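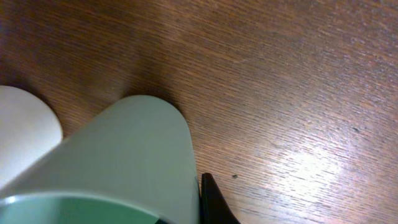 Índice Capítulo anterior Capítulo siguiente Glosario Ejercicios

Capítulo 7
De la percepción al plan: software para recoger la mesa

En los capítulos anteriores se estudió el control de una articulación y el de un brazo completo. Se supuso siempre que la pose de destino era conocida. Este capítulo abandona esa suposición. El programa recibe imágenes y posiciones articulares, y debe decidir qué objeto tomar, por dónde tomarlo y dónde dejarlo.

La tarea que servirá de hilo conductor es la recogida de vajilla: vasos, cuencos y platos repartidos sobre una mesa que deben acabar dentro de un recipiente. La estudiaremos con Gremov, el entorno de trabajo que se instaló en el capítulo 2. El lector que no lo haya instalado puede seguir el texto sin él, pero no podrá resolver los ejercicios del final.

7.1 Planteamiento del problema

El software de una celda de este tipo se divide en cuatro procesos. El primero lee las cámaras y publica las imágenes con su marca de tiempo. El segundo estima qué objetos hay y en qué pose se encuentran. El tercero elige la siguiente acción y calcula una trayectoria. El cuarto la ejecuta y vigila los errores de seguimiento.

Cada proceso trabaja a su propio ritmo. El controlador no puede esperar a la percepción, y la percepción no gana nada con repetirse más deprisa de lo que llegan las imágenes. En la configuración que usaremos, las cámaras entregan 60 imágenes por segundo y la estimación completa de la escena tarda aproximadamente 39 milisegundos. De ahí se sigue que no todas las imágenes pueden procesarse. Gremov conserva la más reciente y descarta las que hayan quedado en cola. Una cola larga produce un fallo difícil de diagnosticar: el brazo se mueve con precisión hacia el lugar que ocupaba el objeto un momento antes.

También hay que fijar los sistemas de referencia. Se emplean tres: el de la mesa, el de la base de cada brazo y el de cada cámara. Las poses de los objetos se guardan siempre en el de la mesa. Convertirlas en el último momento, justo antes de planificar, evita que dos módulos manejen versiones distintas del mismo dato.

El recipiente merece un tratamiento aparte. Si es de plástico transparente, sus paredes dejan ver lo que contiene, y un segmentador entrenado con objetos opacos tiende a asignar esos píxeles al fondo o al contenido. Además, la propia pinza, situada sobre la abertura, oculta parte de lo que hay dentro. Por eso el planificador no debe deducir la pared de la imagen. La toma de un modelo geométrico colocado en la escena durante la calibración, y la imagen se usa únicamente para corregir su posición.

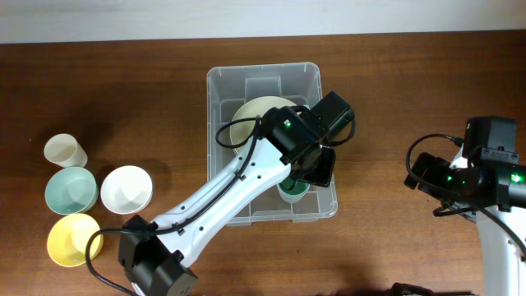 7.2 Estado de la escena

Llamaremos estado de la escena a la lista de objetos conocidos, cada uno con su clase, su pose, su incertidumbre y una etiqueta que indica si está en la mesa, en la pinza o en el recipiente. La etiqueta no se obtiene de una sola imagen. Un vaso oculto tras la muñeca del brazo no ha desaparecido, y un programa que lo borre de la lista volverá a descubrirlo después con otro identificador. Gremov mantiene el objeto con su última pose y deja crecer la incertidumbre hasta que una nueva observación la reduce.

La tesis de Nhyira Aidoo, en la que se basa esta sección, propone además que el paso de «en la pinza» a «en el recipiente» exija dos señales: la apertura de los dedos y una observación posterior. Adoptaremos ese criterio en todo el libro.

7.3 Elección del agarre en el borde

Un cuenco ancho no suele caber entre los dedos de una pinza pequeña. La solución habitual es tomarlo por el borde, con un dedo hacia el interior y el otro por fuera. El problema se reduce entonces a escoger un punto del borde y una orientación de la pinza. 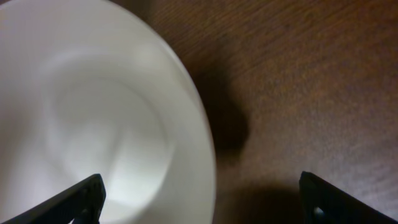
PERCEPCIÓN DESDE LA MUÑECA

La cámara de muñeca ofrece detalle a corta distancia, pero pierde el contexto. Un cuenco blanco puede salirse de la imagen por varios lados y dejar visible solo un arco del borde. Para ajustar una circunferencia a ese arco conviene partir del radio estimado por la cámara general; sin ese valor inicial, el ajuste resulta inestable.

Las sombras son la segunda fuente de error. Junto a un borde claro, una sombra oscura sobre la madera produce un contraste tan fuerte como el del propio borde. El detector de la práctica 7.2 descarta los contornos cuya curvatura no concuerda con la del arco ajustado.

El brillo en el interior del esmalte plantea otra dificultad, que se trata en la sección 7.4 junto con el control de la exposición.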